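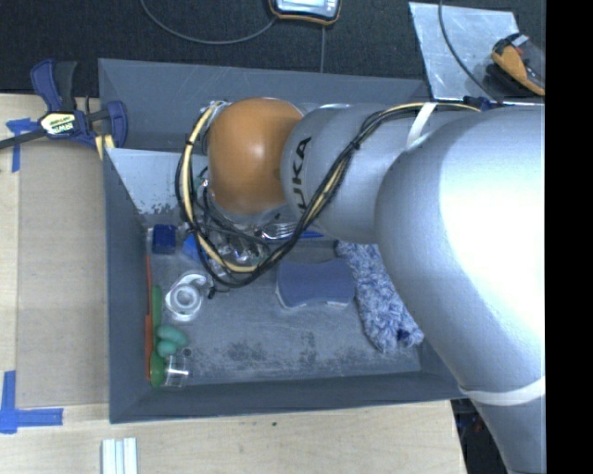
Cell at the pick bin, KUKA arm over the mixed set. Cable bundle outside the arm, strapped. Thread on how this one is set up and looked after.

1/
A few people asked how we keep a bin-picking cell running when the dressing is external and the workload changes every week. Notes from our Purba cell follow. Nothing clever in it. Mostly cables, clamps and a log sheet.

2/
Layout first. One arm, one bin, one wood-topped table. The bin is the only place the arm is allowed to go low. Everything else on the table is either reference (tape marks) or parked outside the work envelope.

3/
The bin is clamped at the rim. An IRWIN bar clamp does it, label still on. We tried a machined fixture before that. It held well and took 28 minutes to swap. The clamp takes one hand and the position check afterward takes longer than the clamping.

4/
Clamp torque: hand tight, then a quarter turn. More than that and the side wall bows inward. You will not notice by eye. You will notice when the floor height comes back different at the two left corners.

5/
Position check after every bin swap: touch off the front rim at two points, the left rim at one. If any of the three is out by more than 1 mm we reseat the bin. We do not correct it in software. Software corrections pile up and by the end of the month there is no way to tell which one is real.

6/
The blue tape on the board to the left of the bin is a placement mark. Corners only. Full outlines peel along the long edges and then the arm drags a strip across the table. Crossed strips at a corner stay put longer and give a clear point to line up to.

7/
Replace tape when a corner lifts. Do not press it back down. Wipe with alcohol, let it dry, lay new tape against a steel rule.

8/
Now the dressing. The robot's own internal lines were not enough for what we run at the tool, so the extra lines go outside. Black and cream-yellow cables, one bundle, small black ties along the length, wide white straps where the bundle has to stay with the arm.

9/
Rule for ties vs. straps: a tie holds cable to cable, a strap holds bundle to robot. If you use a narrow tie to hold the bundle to the robot it will cut into the jacket at the edge. We lost a signal line that way in the first month and spent a day blaming the driver.

10/
The loop at the wrist is wide on purpose. It has to absorb full rotation of the last axes in both directions. Too short and the connector at the tool takes the load. Too long and it sweeps the bin and picks up whatever is in there.

11/
How we size it: jog the last axis to one soft limit, then to the other, at 10 percent speed, hand near the stop. At the tighter end there should still be enough slack to get two fingers under the bundle. Then run the lowest pick pose in each corner and check that the loop clears the bin floor and the walls.

12/
The back left corner is the worst one. Wall on two sides, loop hanging on the same side as the wall. If you only test one corner, test that one.

13/
We limit wrist rotation in the planner to less than the mechanical range. It costs some grasps. On the last long run, 1000 attempts, 64 were rejected for no valid wrist pose. Acceptable. The alternative is a snagged loop and a protective stop with the tool down in the bin.

14/
Tie tails: trim flush and turn the head away from the direction of travel. An untrimmed tail will hook a fork. It will also scratch the orange covers, which matters less, but it is a good indicator. New scratch on a cover means something in the dressing has moved.

15/
Bin contents. Current set: kitchen and desk items. Fork with a blue handle, clear tape dispenser, blue sponge, a shaggy blue and white textile, a long red-orange utensil, small clear cup, and a heap of clear shiny plastic. Chosen for being a nuisance to the depth camera and the tool.

16/
Clear plastic is the maintenance problem as much as the vision problem. When depth comes back with holes, the planner fills from the floor plane and the tool goes in lower than it should. That is where the scuffing on the bin floor comes from. Ours is worn in dark patches toward the front.

17/
We log floor wear because it tells you where the height model is wrong. Even wear: approach offset too low everywhere. Wear in one area: either tilt or bad depth in that area. Ours was tilt. The front edge was sitting high on a grain of something under the bin.

18/
So: lift the bin on Friday, wipe the table under it, wipe the underside, put it back, redo the three-point check. Five minutes. It removed most of our low contacts.

19/
The textile sheds. Fibers end up in the tool and in the cable loop. Brush, then vacuum. No compressed air. Air moves the fibers into the wrist area and then you are picking them out of a seal with tweezers.

20/
Weekly list as it hangs on the Purba cell:
Cell in manual, key out, tag on.
Straps: check for creep. Each has a pen line on the arm beside it.
Ties: any broken or missing, replace all in that section.
Loop: two-finger check at both limits.
Bin clamp: quarter turn check.
Three-point check, write down all three values.

21/
Write the values down even when they are good. A value of "OK" is useless six weeks later. A row of 0.3, 0.3, 0.4, 0.6 tells you to look at the clamp before it gets to 1.

22/
Monthly, on top of that:
Open the straps and look at the cable underneath. Jacket wear starts under the strap where you cannot see it.
Reseat the tool connector.
Run the repeatability routine against the table pin.
Back up the controller and label the file with the cell name, not "backup_new_2".

23/
Strap position moves over time. Ours walks toward the wrist by about 3 mm a month, which does not sound like much until the loop has grown and starts touching the wall. Move it back to the pen line. Do not redraw the pen line.

24/
Repair note from April. Symptom: tool dropped off the bus for a fraction of a second, only on picks from the left side, only when moving up. Restart cleared it. Came back after 629 cycles, then again much sooner.

25/
Checked in order: power supply, fine. Connector at the tool, fine. Cable resistance with the arm parked, fine. Cable resistance while jogging the last axis by hand control, jumped at one angle. Broken conductor inside an intact jacket, a hand's width above the loop.

26/
Lesson for the fault sheet: measure the cable while it moves. A static test on a flex fault passes nearly every time. It wasted half a shift for us and we had written the procedure ourselves.

27/
Cause was bend radius. Someone (me) had added a tie close to the point where the loop starts, to tidy it. All the bending then happened at that tie. The bundle needs a free length before the first tie on the moving side. Untidy is correct there.

28/
Replacement line is the Kanero flex type, rated for torsion. The one that broke was rated for bending only. The two look the same on the reel. Read the print on the jacket before you cut a length.

29/
Pulling one cable out of a tied bundle takes longer than redoing the bundle. Cut all the ties in the section, swap the line, lay the bundle out straight on the floor, retie loose, mount, jog to both limits, then tighten. If you tighten on the bench the twist is wrong once it is on the arm.

30/
After the swap: 200 dry moves with no picks, worst corner included, bus errors logged. Then picks at half speed for an hour. Then normal. No dropouts since.

31/
Spares kept within reach of the cell: one full-length signal line, one power line, a bag of black ties, two straps, blue tape, a second clamp. Everything else is in the store room, and has to be signed out.

32/
Loose tools. Hand tools stay behind the table during setup and are cleared before auto. The start checklist has a line for it, and the line needs initials. A tool left inside the envelope is an obstacle the planner does not know about.

33/
Software side, short version. Picks are scheduled by Troltotik, logs go to Makard. The only setting I would call maintenance is the contact threshold on the downward move. We set it low, accept false stops, and review them at end of shift. False stops are cheap. Bent tool fingers are not.

34/
If false stops go up and nothing in the config has changed, look at the bundle before the sensor. A stiff or rubbing cable adds force at the wrist and the controller cannot tell that from contact. We have recalibrated a good sensor twice because of a tight strap.

35/
Someone asked about a proper dress pack with a retraction unit. Priced it. For a cell doing the same path all day, yes. Ours sees a new item set every week and the tool comes off often. Straps and ties are faster to change and the parts cost almost nothing. We inspect more in exchange.

36/
Next job on this cell is a hard stop block behind the bin so the clamp only has to hold it in one direction. Will post the three-point values before and after once there is a month of data.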